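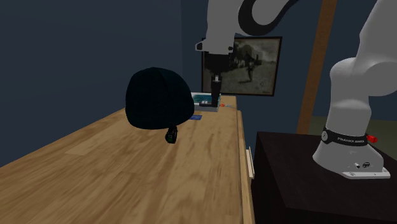

Heloísa Pimentel

I spent most of January learning to refinish a wood tabletop, having never done one before. A few people asked how it went, so I'm putting what I learned in one thread.

The table is an old oak one I got from my aunt Kátia Evangelista when she moved to a smaller place. Heavy, solid, ugly orange finish. It had been in her kitchen for 30 years and had the water rings you'd expect.

First thing I did was find out what the old finish was. Put a little denatured alcohol on a rag and hold it on a spot underneath. If it gets sticky, you probably have shellac. Mine didn't. Lacquer thinner softened it, so lacquer.

Do this test on the underside. I did mine on top and had to look at the spot for a week until I got to the stripping.

Stripper. I used a gel one from a brand called Trultum. Brush it on thick, in one direction, and leave it alone. I kept poking at it the first time and it dried out on me. The second coat I covered with plastic wrap and it came up in sheets.

Open the windows and wear real gloves. The thin disposable kind fell apart on me in minutes.

Scrape with plastic. A metal scraper will dig into softened oak, and then you have a gouge to sand out. I have one gouge. It is near the middle.

After scraping, I wiped everything down with mineral spirits and let it sit overnight. The top looked blotchy and gray in the morning. I thought I had ruined it. It evened out once I started sanding.

Sanding is where the time goes. I started at 80 grit, then 120, then 150. Stopped there for the top. Going finer on oak can leave it too smooth to take stain evenly. 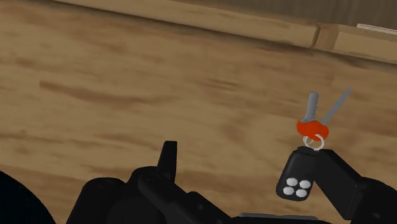

Between grits, vacuum, then wipe with a barely damp cloth. A stray bit of 80 grit stuck under your 150 disc will leave little curls all over the surface, and you will not see them until the stain goes on.

A trick from a man at the hardware store: scribble lightly with pencil across the whole top before each grit. When the pencil is gone, move on. It keeps you from skipping the corners.

Check the surface with a lamp held low and to the side. Overhead light hides scratches. I found a whole row of them along one end this way, after I thought I was done, and went back to 120.

If your table is veneer, be a lot more careful than I was. Look at the edge. If the grain on top doesn't carry over to the edge and down the side, assume veneer and stay away from the 80.

Color. I tried three stains on the underside: Jarberg light walnut, Jarberg honey, and one with no name left on the can. Let samples dry a full day. Honey looked great wet and went straight back to orange dry.

I ended up using no stain at all. The bare oak under a clear coat was the color I wanted from the beginning. So that was four days of samples.

For the clear coat I compared oil and water-based. Oil adds warmth and yellows more with time. Water-based stays pale and dries fast. I didn't want any more yellow in that room, so I went with water-based.

Water-based finish raises the grain. Before the first coat, wipe the bare wood with a wet sponge, let it dry, and knock down the fuzz with 220 by hand. Two passes with light pressure is plenty.

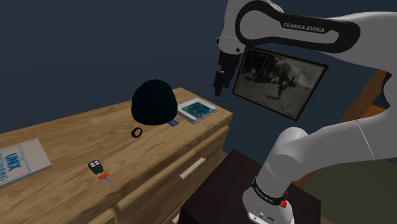
Thin coats. I did four, with a few hours between them and a light scuff each time. The second coat had bubbles because I shook the can. Stir it slowly with a flat stick and scrape the brush on a separate cup.

Dust was my biggest problem. I turned off the heat an hour before each coat, kept the door shut, and stayed out. Still got one hair in coat three. Picked it out with tweezers while it was wet and it leveled fine.

It felt dry the same evening. That doesn't mean it's ready. I waited a week before putting anything on it and closer to a month before I'd leave a hot mug or a tablecloth there.

Cost: 143 dollars in all, counting the respirator and a scraper I already owned a worse version of. The local shop quoted me 700 for the same work. It took me most of my evenings, so decide what those are worth to you.

What I'd buy again: the respirator, the plastic scrapers, good sanding discs. What I'd skip: the sample cans and the cheap foam brushes, which shed.

Next up are the chairs. There are six of them, with spindles, and I haven't figured out how to sand a spindle without losing my patience. If you've done it, tell me what you used.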